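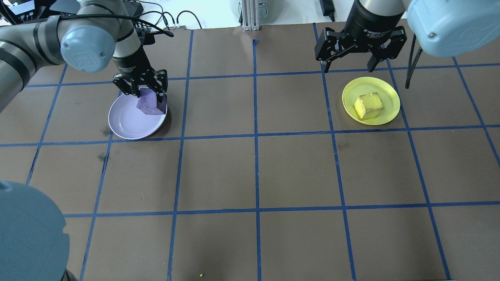

2 min read

Filed under: Talks & Slides

Speaker notes, Sowmya Gowda

Open with the colors. Purple cube, purple-ish plate. Yellow cube, yellow plate. Wait for someone to say it's too easy. (In Tromard it was Hadi, 3 seconds in.)

Then ask where the plate goes. Everyone says "in the square." Fine — which part of the square? 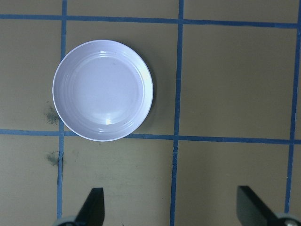 Slide 2. Plate over the tape, left and bottom.

Raghavendra wants plates centered. I've stopped arguing and bought more blue tape. Skip the tape story if we're past 14 minutes.
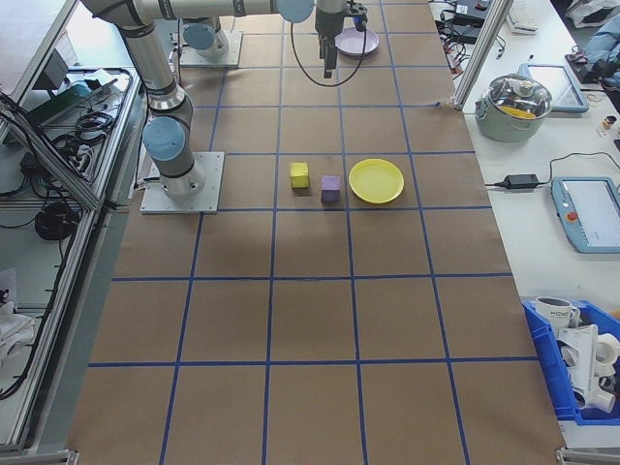 Which brings me to sorting as a matter of taste. Ask the room: match by color, or line things up? Let them fight. Take questions, drink water.

We use cookies to remember your preferences. Accept / Manage

Contact | © Burnholm Talks | Back to top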